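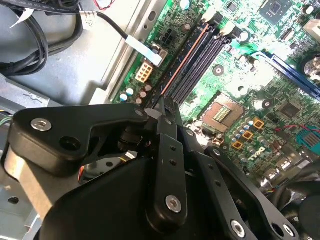
Girkwood Research Laboratories
Chemical Storage Inspection, Room 2
Inspected: 7th January
Inspector: Charmaine Mnguni
Area supervisor: Aslı Ertürk

Acids and bases stored apart: Yes
Secondary containment trays in place: Yes
Comment: One tray under the nitric acid is cracked at the corner. Replace.

Containers labeled with full name and hazard: No
Comment: Two amber bottles on the lower shelf carry initials only.

Solvent volume within 1,000 mL bench limit: Yes

Fume hood airflow alarm tested: Yes
Comment: Tekin hood passed. Sash left fully open on arrival.

Eyewash flushed weekly and logged: No
Comment: No log entries after November.

Waste drums closed and dated: Yes

Spill kit complete: Partial
Comment: Neutralizer is low. Order under Idell account 1,270.

Result: Conditional pass. Dr. Ertürk is to confirm corrections in writing before new stock is received.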